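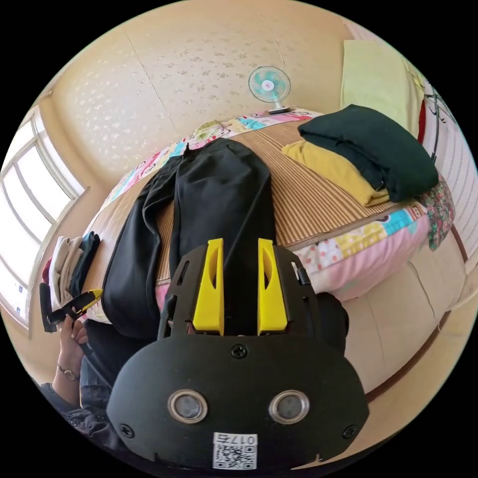 Folding task: trousers, mats and the October demo

From: Mehwish Marwat
To: club mailing list
Date: July 2022
Subject: Re: Folding task - what do we do about trousers?

Hi all,

Sorry for the long one. I've been meaning to answer the trousers thread for ages and every time I sat down to do it there was a new message in it, so I'm going to reply to the original and then try to cover the rest as I go. Quoting the first one here for the people who joined after the end of term:

> Hi everybody,
>
> I went through the recordings we have so far for the folding task
> and I think we need to agree on some things before anyone records
> more. Shirts look good. Towels look very good (towels are easy,
> congratulations to the towels). Trousers are a mess.
>
> The problems I keep seeing:
>
> - Everyone starts from a different place. Some of you go for the
> waistband first, some go for the ankles, one person starts in the
> middle and I would love to know why.
>
> - Black trousers on a dark bedspread. I can't find the edges and I
> have eyes. The model is not going to do better than me.
>
> - The second hand comes in too late. It is waiting somewhere off to
> the side and then it arrives all at once, and half the time it
> grabs cloth the first hand already has.
>
> - People stop recording the moment the fold is done. Please leave
> the grippers open and still for a bit at the end!
>
> We said 600 episodes before the October demo. I don't want to get
> there and throw half of them away. Can we settle on one way to do
> trousers and write it down?
>
> Also the Bulterel form closes soon, so if you want to be on the
> team list, tell me or tell Mehwish.

OK so. Taking those in order, more or less.

Where to start. I tried it every way I could think of over the last couple of weeks and I'm firmly on the ankles-last side now. What works best for me is one leg over the other first, lengthwise, so you end up with a long narrow shape, and then hems up to the waistband, and then in half again. Going for the waistband first sounds sensible because it's the stiffest part and the fingers get a good hold on it, but then you're dragging two loose legs behind you and they go wherever they like. I had one go completely under itself. If you do the lengthwise fold first the whole thing behaves like a towel, and we already know how to do towels.

For that first fold you need both grippers on the same leg, one near the hem and one up near the hip, and you lift and carry across together. Not high! I see people lifting way up like they're shaking out a sheet. Keep it low, a hand's height off the bed is plenty, and go slower than feels natural. It's boring. I put the radio on.

Backgrounds. Totally agree about dark on dark. I've been using a woven mat with light brown and tan stripes, and with black trousers on it the outline is really easy to follow even when the fingers are covering the bottom of the legs. I was a little worried the stripes would be distracting but I think they're fine, and they're handy for me personally because I can line the seams up with them when I lay things out. If you don't have a mat, a plain light sheet will do. Please don't all go out and buy the same mat though. We want the rooms to look different from each other, that's half the point of recording at home and not in the lab.

On the same subject, somebody asked in the thread whether we should clear the bed before recording. I say no. I leave the other clothes where they are, folded things on one side, another pile by the window, blanket up at the far end. The only rule I keep is that nothing touches the garment I'm working on and there's enough clear space for the finished fold to land. A real bedroom has stuff in it. If the demo only works on an empty bed then it's not much of a demo.

Speaking of stacks, I'd like us to agree on where the finished thing goes. Right now half the episodes end with the folded item in the middle of the bed and the other half end with it placed on a pile. I don't mind which, but they should be labeled as two different tasks. I've been writing "fold" and "fold+stack" in the notes field, so unless somebody hates that, let's all do it.

The second hand. Guilty, this was mostly me. I'm right-handed and my left just sort of floats around until I remember it exists. What helped was starting every episode with both grippers already over the bed and in view of each other, pointing the same way, before I touch anything. If you begin like that your lazy hand has to come along for the ride. I also try to say "both" in my head before each grab, which sounds silly and works great.

And the sleeves thing! If you're wearing a jacket or anything with loose cuffs, watch that it doesn't drag over the cloth when you reach across. I lost a bunch of good ones in spring that way, the cuff pulled the hem sideways just as I let go. Watches are fine as far as I'm concerned, as long as they don't knock against the handle.

Ending the episode. Yes. Open, lift, hold still, count to four, stop. I've put a sticky note on my laptop.

Now the new stuff.

Light. If you record in a room with a big window, check what it does to the picture before you do a whole session. Mine is on the left and on a bright day the glass just goes solid white. The bed itself still comes out well so I've decided to live with it, but I did move a little so the window isn't right behind the garment. Curtains half closed also works if you have them. And if there's a fan in the room, turn it off or point it at yourself, please, no matter how hot it gets. Thin fabric moves a lot more than you'd expect and then the same fold looks different every time.

Fingers. A few people asked if we can change the yellow ones for something softer. I'd leave them alone until after October. They're not perfect on thin fabric, I know, you sometimes get a pinch with nothing in it, but if we switch halfway through then we have two sets of recordings that don't match and Zieliński will be unbearable about it (that's our name for the sorting script, for those who are new, and it complains about everything). What you CAN do is wipe them. Lint builds up on the inside faces and they start to slip. A damp cloth, let them dry, done.

Lenses too, by the way. Same cloth but clean and dry. Two on each unit, do them both. I picked up one of the club ones and there was a perfect thumbprint right across the left lens and I have no idea how many sessions it had been there for.

Labels. Every unit has a little white sticker with a code on the back of the housing. Please write that code in your session notes, both hands, and say which one was left and which was right. I had 017F out for these and I've written it in mine. When something looks odd in the recordings later, this is the only way we can tell whether it's a person problem or a hardware problem. Check the screws while you're looking there. They don't need to be tight-tight, just not wobbly.

Numbers. I'm not going to post a table of who has done what because last time it turned into a race and we got a lot of very fast, very bad towels. The target is still 600 for trousers. Across all garments we want 2,200 and we're in decent shape for that. If everyone who has a pair at home does one relaxed session a week over the summer, we'll make it. Short sessions are better. I get sloppy after half an hour and I think most of us do.

Variety. More trousers, please! Not just black. I've been working my way through my own closet and then my sister's. Jeans are hard, they don't want to lie flat and the grippers have to squeeze quite a bit, so maybe leave those until you've got some practice. Kids' trousers are adorable and also surprisingly difficult because there's so little room for two grippers. Leggings I've given up on for now. If anybody has cracked leggings, write to the list.

Bulterel. The form needs 6 names for the floor team and we have 4 so far. You don't need to have recorded anything to be on it. We also need people who can talk to visitors, carry things, and stay calm when the arms do something strange in front of parents. If you're interested, reply to me directly and not to the whole list, or my inbox will explode. Travel is covered, lunch isn't.

Skimon folks: the upload folder has moved, the old link still opens but nothing you put there gets picked up. If you uploaded anything since the end of term, check that it shows up in the new one. I found two sessions of mine sitting in the old folder looking lonely.

Traruvine is still the name of the model we're training, for now. I know some of you voted for other names. We can vote again after October if you really want to.

One question back to the original poster, and to anyone else with an opinion: what do we do about pockets? When I lay trousers out, sometimes a pocket lining sticks out and I tuck it in by hand before I start. Is that cheating? Should we be recording the tucking as part of the task? I've been doing it before I press record and I'm not sure that's right. Same with turning legs the right way out. I'd say inside-out legs are a different task altogether and we should leave them for next year, but pockets are such a small thing that I keep going back and forth on it.

I'll put the trousers steps on the club page once people have had a chance to argue with me. If I don't hear anything by the end of next week I'm taking it as a yes.

Happy folding,
Mehwish

P.S. Whoever borrowed the long black cable from the drawer, the one with tape on the plug - I need it back before my next session. No questions asked!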